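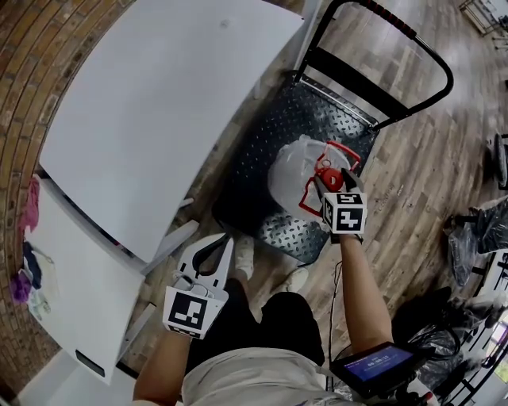

Progress report on the Onia work package: rules for recording with hand-held grippers
Period covered: January to April
Submitted to: Haden programme office

1. Summary

In this period we finished the second version of the working rules for operators who record household tasks with hand-held grippers, and we used them every day at the Oda site. The first version was written before we had much practice, and many of its points were too general to be checked. The second version has 29 rules. Each of them is written so that a second person can say yes or no if it was followed.

We recorded 163 sessions under the new rules. Of these, 12 were rejected at review. The work package is on time except for the part on bags and other soft objects, where we ask for a small change of plan (section 5).

2. What was done

The rules are now in four groups: preparing the room, preparing the equipment, carrying out the task, and closing the session. The operators asked for this order, which follows their working day. In the first version the rules were ordered by risk, and people had to turn pages back and forth.

For the room, we fixed that the operator walks the whole path of the task once with free hands before picking up the grippers. Things on the floor are allowed when they belong to the task. All other things go to the side, at least one full step from the path. We discussed for a long time if the floor should be completely clear, but then the recordings would not look like a real home or workshop, and the project needs this variety.

For the equipment, the most important rule concerns the marker cubes. All printed faces must be clean and flat, without tape over the pattern, and the operator turns each gripper slowly in front of the camera at the beginning. The clock display is also shown to the camera at the start and at the end, so that the recordings can be aligned later. Cables must run along the arm and leave enough length for a full reach. A cable that pulls on the wrist changes how the person moves, and this is hard to discover afterwards.

For the task itself, the operator touches the objects only with the gripper fingers. If a bare hand has to help, the operator says "hand" aloud and the reviewer marks the place. Closed shoes are required.

3. Bags and handles

The task family "bags" was started in March. The operator grips a bag by its handle, lifts it from a seat or a table and places it in another position. Clear plastic bags are the most difficult of all objects we have tried. The fingers can close on the handle and on a fold of the bag at the same time, and from the head camera the fold is not easy to notice.

We therefore added three rules for this family:

The handle is gripped alone, and the operator holds still for two seconds before lifting.
The second gripper stays open and in view when it is not used.
If the bag slips, the operator does not catch it. The bag stays where it falls and the attempt is marked as failed.

The last rule was not liked at first. To catch a falling thing is natural, and two operators told us they needed several days to stop doing it. We keep the failed attempts in a separate folder, as agreed with Haden in the last call.

4. Review of sessions

Every session is reviewed by a person who did not record it. The reviewer uses the same list as the operator. Of the 12 rejected sessions, seven had a marker hidden for too long, three had no clock display at the end, and two were stopped by the operator and not closed correctly. No injuries were reported. One operator had a sore wrist, and after this we limited continuous holding to 53 minutes, the length of our longest task block, followed by a real break with both grippers put down.

The colleagues from Olatunji read the rules in April and sent comments. Most concern wording. One is more serious: our rules do not say what to do when another person enters the room during recording. We agree that this is missing. Until the text is ready, the operators stop the recording in such a case.

5. Difficulties and request

The bag tasks take nearly double the time we planned, mainly because of the separate marking of failed attempts. We ask to move the cupboard tasks to the next period and to use their hours for bags. The total budget stays the same.

6. Next period

We will write the missing rule about other persons in the room, translate the full list for the second group of operators, and repeat the review with two reviewers per session for one month, to see how often they disagree. The list in its present form is attached as Annex A.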